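A day at the Nestmont pottery, and the long way round to it
Posted Apr 30, 2020 by Ewurabena Asante

I have been meaning to write up our visit to Nestmont since last July, and with so much time indoors just now I have run out of excuses. My notebook turned up behind the bread bin (don't ask), still with clay on the cover, so here goes. 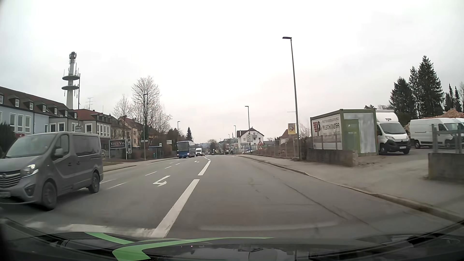
We set off from Maltau far later than we meant to, Kojo having decided at the very last minute that we needed a proper picnic, with eggs. It's a pleasant enough drive once you are past Mulis, and there is a bakery in Kocabaş that does a sort of cheese pasty I still think about. We bought four and arrived with none, and the eggs came home again uneaten.

The pottery sits at the bottom of a lane behind the old dairy, and they open it to visitors one weekend a year. Zuleica Meireles met us at the gate in an apron so stiff with slip it could have stood up by itself. She has run the glazing room for years and she talks about glazes the way my aunt talks about her grandchildren, at great length and with obvious favourites. Hers is a soft grey-green that she says comes out differently every time, depending on where in the kiln the pot has been standing.

We started in the clay store, which was lovely and cool after the yard, and went on to the throwing room, where Ekrem Avcı was making jugs. I could have stayed there all day! He would pull up a wall of clay with two fingers while chatting over his shoulder about football, and then there would be a jug. Six of us were allowed a go on the wheels. Mine collapsed almost at once, and Kojo made something he called a bowl, which we keep keys in.

The kilns were the part I'd most wanted to see. Barış Tokgöz looks after them, and he was very patient with my questions. The stoneware is fired at up to 1250 degrees, and then the door stays shut until he is quite sure, however much everyone else is itching to look. He told us about a batch of plates he once opened too early, and the noise they made, a kind of tinkling all along the shelves. You could see it still pained him. An earlier biscuit firing goes to 1000 degrees, and he let us handle some pieces at that stage, chalky and pink and much lighter than I expected.

Tea was in the yard, in seconds from the shop, every mug a bit wonky. The fruit cake was excellent and the queue for it was long, so go early if you are going at all. I bought two mugs and a butter dish with a small bubble in the lid, wrapped in newspaper by Zuleica herself, and a spoon rest for my mother, who has put it on the wall.

I don't know whether there will be an open weekend this summer. Zuleica wrote to say they'll decide nearer the time, and that the shop will post small orders in the meantime if you ring before noon. The butter dish is in use every morning, and I'd quite like another mug.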